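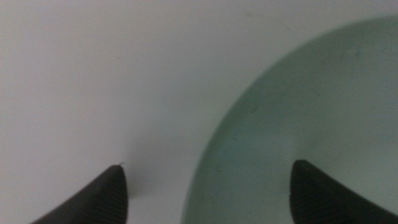
Ellwood starter kit, wrist view, green dish

Search this forum... Go

Ellwood gripper kit for plate stacking: worth the money?

tmorais
Hello all. I am Tiago Morais, I teach a small evening course and I have now used the Ellwood kit since February. I paid 940 for the gripper, the wrist camera and the finger pads together. The arm I had already. I want to give my opinion and hear yours, because the review on the Sallonbridge site was too kind, I think.

The task is simple: pick a dish by the rim, carry it, put it on top of another dish. The pads are good. They have fine ridges on the inside and they hold a smooth rim well. My complaint is with the wrist camera. The focus is soft at close distance, and every bit of fluff on the fingertips goes into your recordings. I clean the pads with a cloth before each session and still I find hairs.

birarura_bench
How many runs did you do? With ten or 20 it is hard to judge pads.

tmorais
328 with the standard pads. Birarura also sells a softer set, but I did not try them.

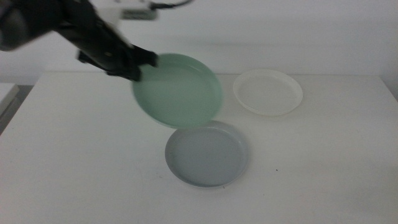
Photo: T. Morais

Look at the angle in the side view. The green plate is held by one side of its rim and it is tilted, with the gray plate under it on the table. For me this is the weak point of the kit. When you hold a plate at one place only, the weight pulls it down, and you must plan the release for a tilted plate. The manual has one paragraph on this — it is not enough for a beginner.

lucinda_v
I don't agree that it is the kit's fault. Any gripper with two fingers will do this on a rim. You can bring the fingers in lower, or take a smaller plate. I had the Ellarcombe gripper before and it was the same story, at a higher price.

tmorais
Lucinda, you are right about the physics. But the box says "ready for tableware", so I expected some help with tableware. A sample program for the release would be enough for me.

birarura_bench
What about the approach? My fingers come down too far to one side and I touch the rim from above.

tmorais
I had this also. Open wide, then put one finger outside the dish and the other inside, with the rim in the middle, and only then go down. A light dish on a white table is difficult, so begin with a colored one.

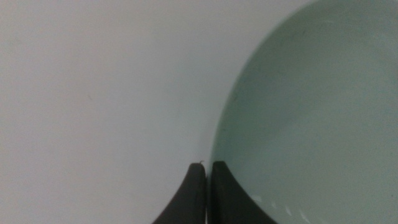
After that I close slowly, at the lowest speed the software allows. The fast setting pushed the dish away from me many times before I understood it. If support would answer emails in less than a week, I would have learned this sooner. So my advice is: buy it if you have patience and already own an arm. For a first robot, no.

lucinda_v
Support answered me in one day. Maybe you wrote to the old address? I would still buy it again.

Reader comments

Okello7: Are the pads sold separately?
tmorais: Yes, in pairs.
gravelroad: Thank you, I will wait for the next version.

We use cookies to remember your settings. Accept | Manage choices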